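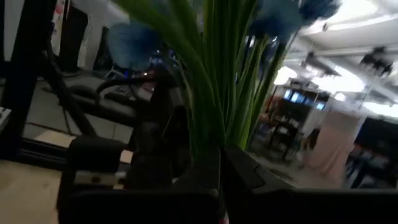 Long green leaves and blue blooms, as seen from just above the gripper.

Glass is where people get lazy, says the safety lead at Preson. Not blades, not motors. Glass.

We're talking about the house rules her team wrote for two-arm robot work on fragile objects, mostly flowers and little bottle vases. The rules run to 3 pages. They used to run to a lot more and no one read them, she says, so in August she took a red pen to the whole thing.

"If a new operator can't read it standing up, before the first session, it's too long."
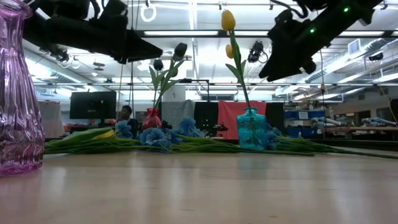

3 min read

First rule, the one she gets asked about most. Hands out of the reach zone while either arm is powered. Either one, not just the one that's moving. "People watch the busy arm. Then they lean over the quiet one to fix a stem. That's the moment I worry about."

So there's a call. Operator says "hands", stops both arms, waits for someone to say it back. Only then does anybody touch the table. Sounds fussy. She says it takes 2 seconds and she's not interested in hearing how it slows things down.

Why flowers at all? Awkward, she says. A tulip stem bends, the leaves go everywhere, and the neck of a small bottle vase doesn't leave much room to be wrong. Blue hydrangea heads are worse in their way – big and soft, and they hide stuff. A gripper coming down can't see a vase behind one, and often neither can the person driving.

That turned into a rule too. No vase goes fully behind a flower head at the start of a run. Some part of the glass has to be visible from the fixed camera, or you move the flower. After the run starts, things fall where they fall. Stems lying on the table are fine, nobody stops for a stem. A vase on it's side is a stop.

She's strict on force limits. The cap gets set at the start of the day and written on the sheet, and an operator can lower it but not raise it. To raise it you need a second signature. Has anyone asked? "Every week. Mostly the answer is try a different approach angle."

Then the log. Every run gets a line, even the bad ones. Especialy the bad ones. At the time we spoke the current sheet was on run 367, and the plan is 1,000 before they change the object set. I asked if the dropped flowers and tipped bottles get cleaned out of the record later. Short pause. "No. You can tag them. You can't delete them."

The people at Palon, who share notes with her, do it differently – they allow a reset mid-run if the object hasn't left the table. She thinks that muddies the numbers. They think she's throwing away good time. Still arguing, by email, quite politely.

What about the room? Anybody can be at a desk past the work area, she's fine with that, as long as they're outside the marked line and know where the stop button is. Cables off the table. Bags off the floor near the base. Spare arm parts stay on a bench, never next to a live setup.

Biggest gap in the rules right now: broken glass. The draft says stop, power down, gloves, check the gripper fingers for chips before restarting. It doesn't say who signs off on the fingers. She wants that to be someone other than the operator. Her boss wants to see the wording first.

"It'll be in the next version. One paragraph. I'm not going over 3 pages."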